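Workshop notebook – Ocampo cell, kitting station
4 December 2021
Entry by Constanza Lucero; copy to O. Troncoso

Fault under review: unplanned protective stop of the right arm during transfer of parts between the steel tray and the yellow trays. The controller logged a joint torque limit at 70 percent of cycle. No injury. Bimla Gautam was at the pendant and kept clear of the table until both arms reported a safe state.

Station and wrist views:
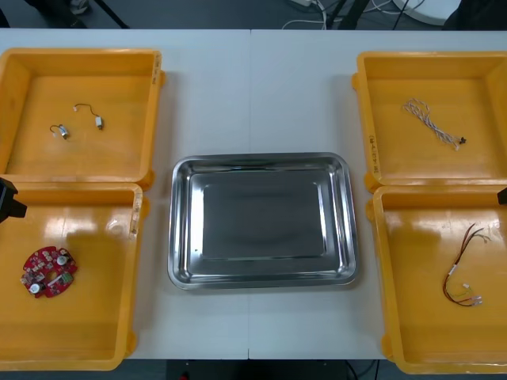
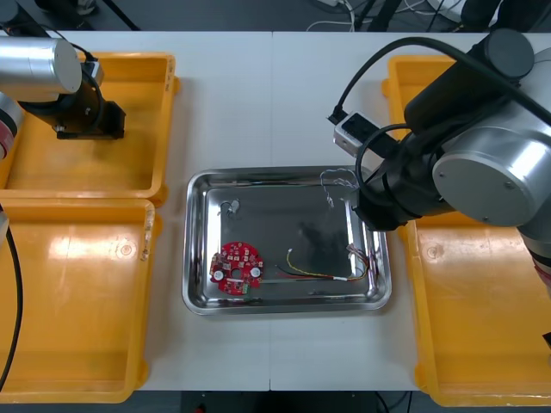
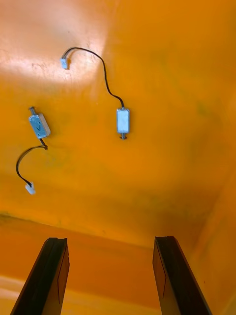
The stop was reproduced in 2 of 4 trials, each time with the right arm low over its approach point. The taught height had been carried over from the Brarard program, which used a deeper tray – the offset was never corrected. The left arm runs from a separate file and has shown no fault.

Actions taken: approach height raised in the right arm file, old file locked, speed held at the reduced setting. Agustina Echeverría is to check the wrist cable for strain before the next powered run. Automatic mode is not permitted until she has signed the sheet.

Open: the torque log has a gap just before the stop. Query sent to Jekau, no reply yet.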